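September 5, 2023
Posted by the editor

Print this page | E-mail this page

Search this site: Enter keywords Go

Back from the hols, and what a pile of post!

Well, I'm back at my desk with a tan that's already going, and I can't quite believe how many of you wrote in over July about the Over swap weekend. I asked for a few lines on what you'd brought home and got 40 letters, several of them longer than this newsletter. Thank you! I've read every one (some on the train, one in the bath).

For anyone who missed it, the swap is dead simple. You bring things your household has finished with, you pay 20p a bag at the door, and you take away whatever you fancy. We raised £450 for the new path at Kahraman Gardens, and the digging starts as soon as the ground softens up a bit. I came home with a fish kettle, two jigsaws and a lampshade I have since gone off completely.

The most popular table by miles was children's things. Play kitchens especially – I had no idea people felt so strongly about them! My own one growing up was a cardboard box with rings drawn on in felt tip, and I was very happy with it, but I do see the appeal of a proper cooker hood with knobs and a microwave up on the shelf. 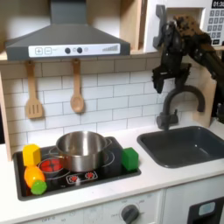
What's coming up

The autumn swap will be at Skirnska Hall again, same price, same tea urn. Please, please check your jigsaws before you bring them. Mine was a harbour at sunset and there's a hole right where the lighthouse ought to be, so if you've got a spare bit of lighthouse down the back of your sofa, do get in touch.

Clothes go upstairs this time, as the stairs end of the hall got very crowded last go. Books stay where they were. No mattresses, and no tellies either, sorry.

Cendomance, our singing group, starts up again the same week and they're short of low voices. I went along last winter and croaked my way through quite a lot of it, and they were lovely about it. You don't need to read music and the biscuits are good.

Raffle ticket 1426 still hasn't been claimed! It's the hamper, and the cheese has had to come out of it.

Print this page | E-mail this page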